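屋外移動ロボットの知覚ソフトウェアを「止まれる設計」に　Grotari開発責任者 コリン・ドーバー氏に聞く

屋外用移動ロボット向けソフトウェア「Grotari」の改訂版が、4月に社内運用へ移行した。開発を担うStollsteadで知覚・経路計画部門を統括するコリン・ドーバー（Colin Dawber）氏に、改訂の経緯と今後の課題について話を伺った。

Grotariは、カメラとレーザー測距の情報から走行可能な領域を推定し、経路計画部に渡すソフトウェアである。旧版では、路面を「走行可」「走行不可」の二値で分類していた。ドーバー氏はこの方式の限界を次のように説明する。

「二値の分類は、処理が軽く、試験の合否も判定しやすいという利点がありました。しかし、舗装の目地や補修跡のように、走行には支障がないものの見え方だけが大きく変わる箇所で、判定が1フレームごとに入れ替わる事例が続きました。経路計画の側はそのたびに経路を引き直しますので、車体が細かく左右に振れます。記録を精査したところ、該当する事例は327件に上りました。」

改訂版では、各格子に走行のしやすさを示す連続値と、その推定の確からしさを別々に持たせている。両者を一つの数値にまとめる案も検討されたが、採用には至らなかった。

「まとめてしまうと、悪路であると確信している場合と、何であるか分からない場合とが同じ値になります。前者は迂回すべきですし、後者は減速して見直すべきです。取るべき行動が異なる以上、計画部には区別したまま渡す必要があると判断しました。」

経路計画部は「Traster」と呼ばれる独立したモジュールで、Grotariの出力を受けて候補経路を評価する。確からしさが基準を下回る格子が進路上に連続した場合、Trasterは速度の上限を段階的に下げる。段階は4つ設けられており、最後の段階が停止に当たる。基準値の決定には、部門内でも意見が分かれたという。

「安全側に倒せばよいという議論は、一見もっともに聞こえます。しかし、理由の分かりにくい停止が重なりますと、運用担当者は手動操作に切り替えるようになります。そうなれば、設計時に想定した安全機能は働きません。停止の頻度と、停止の理由が記録から読み取れることの両方を、受け入れ条件に含めました。」

この方針を支えているのが、走行記録の再生環境「Fülöp」である。実機で収集した記録を改訂前後のソフトウェアに同一条件で入力し、出力の差分を時刻順に表示する。現在は710本の走行記録が登録されており、変更を統合する前に全件の再生が義務づけられている。

ドーバー氏は、再生試験の結果のみで変更を承認することには慎重である。

「記録の再生では、ロボットの行動が変わっても、入力される映像は変わりません。改訂版が手前で減速したとしても、映像の中の車体は当時の速度のまま進んでいきます。知覚の比較には有効ですが、計画まで含めた閉ループの評価にはなりません。その部分は、実地で走らせて確認するほかないと考えております。」

自己位置推定についても見直しが行われた。建物に近い区画では壁面の形状を手がかりにできる一方、開けた舗装面では利用できる特徴が少ない。改訂版は、車輪の回転量、慣性計測、遠方の構造物の方位を組み合わせ、それぞれの重みを区画に応じて変更する。重みの切り替えが急であると推定位置が不連続に動くため、5秒をかけて移行させる処理が加えられた。

「地味な変更ですが、現場からの評価は最も高いものでした。位置が跳ぶと、計画は正しくても制御が追従しようとして操舵が乱れます。利用者の目には制御の不具合と映りますので、以前は調査が制御担当に集中しておりました。」

残された課題として、同氏は車体自身の写り込みの扱いを挙げた。カメラの視野に入る車体部品は、固定の遮蔽マスクで推定の対象から除外している。搭載機器の構成を変更すればマスクも作り直しとなり、更新の漏れがあれば、部品が障害物として認識されるおそれがある。

「現在は、機器構成の登録情報とマスクの版を起動時に照合し、一致しなければ自律走行に入れない仕組みとしています。ただ、これは手続き上の対策にすぎません。振動で部品が揺れますと、輪郭はマスクの縁からわずかにはみ出します。 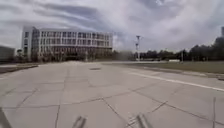
余裕を広く取れば誤検出は減りますが、その分、車体のすぐ前方が見えない領域として残ります。次の改訂では、車体形状のモデルからマスクを生成し、縁の部分には低い確からしさを与える方式を試験する予定です。完全に除外するか、全面的に信用するかの二択を、ここでも改めたいと考えております。」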